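Esalthorpe Residents' Help Pages
Home > Housing and Kitchens > Food storage

Storing dry goods on an open rack in a shared kitchen

Posted by Flokovdale_Tenant
Friday, May 17, 2024

I should be grateful for guidance on the storage of packaged dry food in a shared kitchen. I rent a room in a building dating from 1951, in which the kitchen is used by several households. The built-in cupboards stand against an outside wall and become damp between October and the spring. The landlord has agreed that residents may keep food on open racks on the worktop instead. I wish to know whether opened packets may be kept in this way, whether the rack should be a certain distance from the cooker, and whether the tenancy agreement is likely to restrict the arrangement. The agreement refers to "surfaces to be kept clear when not in use", and I am unsure how strictly this is normally read.

3 replies

Clurov Housing Advice Desk
Registered contributor

Thank you for your enquiry. The wording you quote is common in older agreements. It is generally understood to refer to dishes, cooking equipment and waste left out after meals. Where a landlord has given permission for a rack, you are advised to obtain that permission in writing. A short email setting out what was agreed, and to which the landlord has replied, will normally be sufficient.

The following points apply to most shared kitchens in the Esalthorpe area.

Unopened packets may be kept on an open rack at room temperature, provided that the label does not state otherwise. Opened packets should be closed with a clip or moved to a lidded container. The date of opening should be written on the container, particularly where the original packet has been thrown away.

The rack should not stand beside the cooker or above the kettle. Steam softens paper packaging and will cause flour, sugar and cereals to form lumps. Direct sunlight should also be avoided, as oils in nuts and wholemeal products spoil more quickly in warmth.

Damp in the cupboards is a separate matter and should be reported to the landlord as a repair. Permission to use a rack does not remove the duty to deal with it. Please keep a copy of your report.

igwe_second_floor

Ours is on the worktop and it is fine. Keep the tall things at one end and label your own shelf. We had a disagreement over rice last year which a label would have prevented. Also wipe under it, crumbs collect there.

Clurov Housing Advice Desk
Registered contributor

Further to our earlier reply, a rack with two levels is suitable for most worktops. Residents sharing one may find it convenient to agree the use of each level in advance. 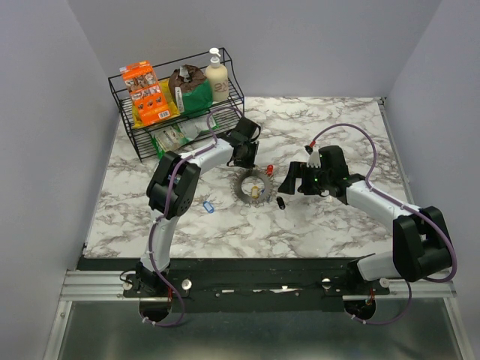 How long may an opened bag of plain flour be kept on an open rack?

The date printed on the bag should be followed in all cases. Once opened, flour keeps best in a sealed container in a cool, dry place, and it should be thrown away if it smells sour or if insects are found in it.

This topic remains open for replies. Residents with an urgent repair should contact their landlord directly.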